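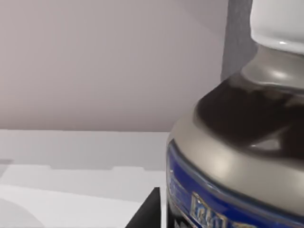
Leltach Benchtop Coating: frequently asked questions

What is the coating?
A two-part, water-based polyurethane for indoor benchtops. Part A is the pigmented resin and Part B is the hardener. Neither part cures properly without the other.

Which surfaces can be coated?
Laminate, sealed timber, melamine and most solid-surface materials. Natural stone is excluded. So is any surface that has been treated with silicone polish, unless the polish has been fully removed with the Stirnside prep wash.

How should the surface be prepared?
Wash, rinse and dry the benchtop, then sand to an even dull finish. Vacuum the dust and wipe down with a lint-free cloth. Chips and open joints should be filled before sanding. Silicone sealant around the sink must be cut out completely, as the coating will not bond to any residue.
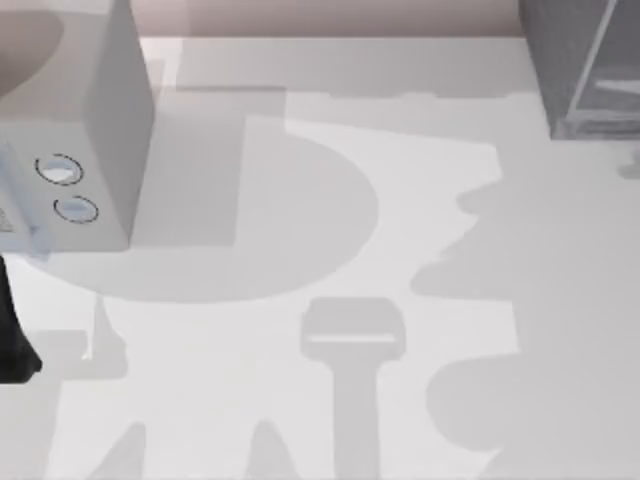
Valbona Todorova
Technical Support Lead, Leltach

What is the mixing ratio?
Three parts A to one part B by volume. Stir slowly with a flat paddle, scraping the sides and base of the container. Drill mixers are not recommended — they draw in air, and the bubbles set in the film.

How long does a mixed batch remain usable?
The pot life is 40 minutes at normal room temperature, and less in warm weather. The batch may still look fluid after that, but it should be discarded. Thinning with water does not restore it.

Do I need to remove the old edging?
Only if it is lifting. Sound edging can be sanded and coated with the rest of the top. Loose edging should be re-glued and left overnight.

When can the second coat go on?
After 12 hours. If more than a day passes between coats, sand lightly and wipe down again before continuing. Two coats are sufficient for most colours. White over a dark laminate usually needs a third.

When can the bench be used?
Light use is possible after three days. Full hardness takes longer, particularly in a cool or damp room. Until then, keep the surface free of standing water and do not use spray cleaners. Small appliances may be put back once light use begins, 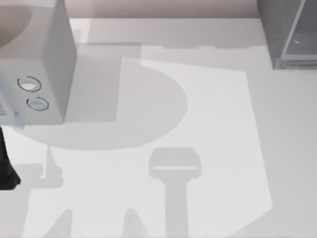 but rubber feet should sit on a board or cork mat for the first fortnight. Plasticiser in some rubbers migrates into a coating that is still curing and leaves a permanent yellow ring.

Is the cured surface heat resistant?
It tolerates warm crockery. Hot cookware requires a trivet.

Can I apply it in winter?
Yes, provided the room is heated and the benchtop itself is not cold to the touch. Relative humidity should be below 50 per cent where this can be managed. High humidity slows the cure and can dull the gloss.

How are scratches repaired?
Fine scratches can be reduced with the Jumwood polishing compound. Deeper damage should be sanded back and the affected section recoated to the nearest joint or edge. Spot repairs in the middle of a gloss top will remain noticeable.

How do I dispose of leftovers?
Allow mixed product to harden in its container and check with your council. Unmixed hardener is chemical waste and must not go down the drain.

Who handles trade enquiries?
Omid Safavi, Trade Accounts. The phone line is closed on Tuesday mornings.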